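### 4.2 L'accord de coalition comme genre littéraire

L'accord de Sotholm compte 100 articles, dont 6 seulement comportent un verbe à l'indicatif. Le reste « vise », « encourage » ou « veille à ce que ». Les partis signataires y ont vu la preuve d'une confiance mutuelle ; l'opposition, plus économe, n'y a rien vu du tout.

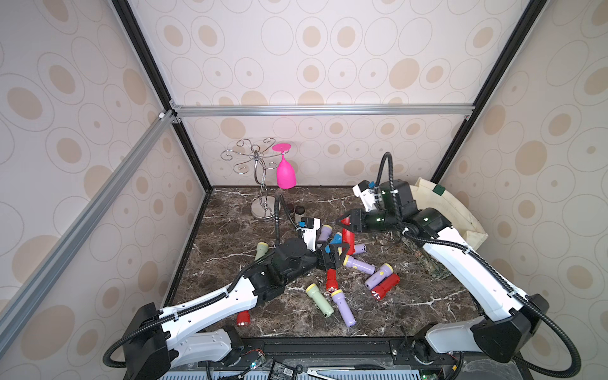

### 4.3 La répartition des portefeuilles

À Zumano, la négociation a porté d'abord sur les noms des ministères, ensuite sur leurs titulaires et, en février, sur leurs compétences. L'ordre surprend le juriste, moins l'habitué des couloirs.

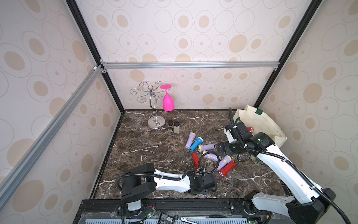

Il en est résulté deux départements chargés des ports et aucun chargé du budget. Le délai de 30 jours prévu pour corriger cette asymétrie a été prorogé par consentement tacite, seule procédure que les partenaires aient appliquée sans réserve.

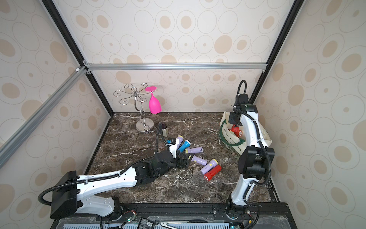
Les ministres sans portefeuille posent un problème de codage. Ils siègent, votent et figurent au protocole, mais aucun décret ne leur est attribuable. Leur position rappelle celle du verre rose de la figure 3, suspendu par le pied, la coupe vers le bas, à un bras de son porte-verres chromé : l'objet est bien rangé, et l'on ne saurait rien y verser en l'état. Nous les avons codés comme membres du gouvernement, faute d'une catégorie plus charitable.

Le cas de Jõgi est plus simple : le parti dominant y a conservé 100 % des portefeuilles régaliens, tout en maintenant le mot « union » dans l'intitulé du cabinet. 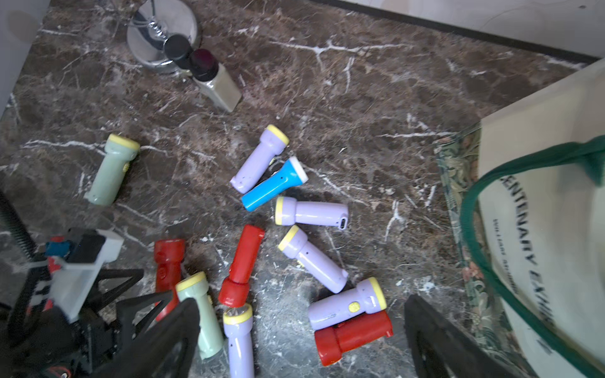 On nous a objecté, lors d'une première présentation, que l'intitulé importe peu et que seule la discipline de vote distingue une union d'un parti élargi. L'objection est sérieuse. Elle suppose toutefois que les votes soient publiés, ce que le règlement de Jõgi réserve aux scrutins unanimes.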